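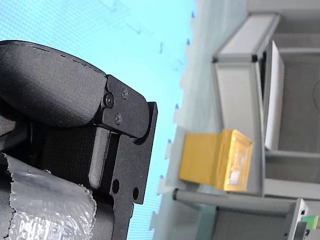 Hammad Kazmi objected that counting shutdown days misses the slower harm of throttled service, and we accept the point in part. Our survey of 3,465 subscribers in Jellon and Lotgate asked about full outages only. Throttling was logged separately by 6 probes, and the two records are kept apart in Section 4.

**Figure 2.** Grippers.
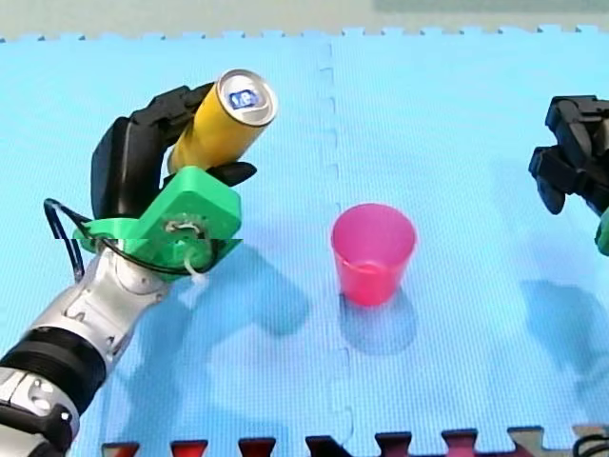 Of the respondents in Lotgate, 55 percent said they had lost mobile data in the week before the district vote. The share in Jellon was 40 percent. The gap narrows once prepaid users are treated as a group of their own - they were over-sampled in Lotgate - but it does not close. Neither operator, Voicu or Clenov, published a notice before service was cut, and the license terms in force in July did not require one. We therefore code both cases as unannounced. Complaints filed with the regulator are left out of the model, as the form does not record the type of connection.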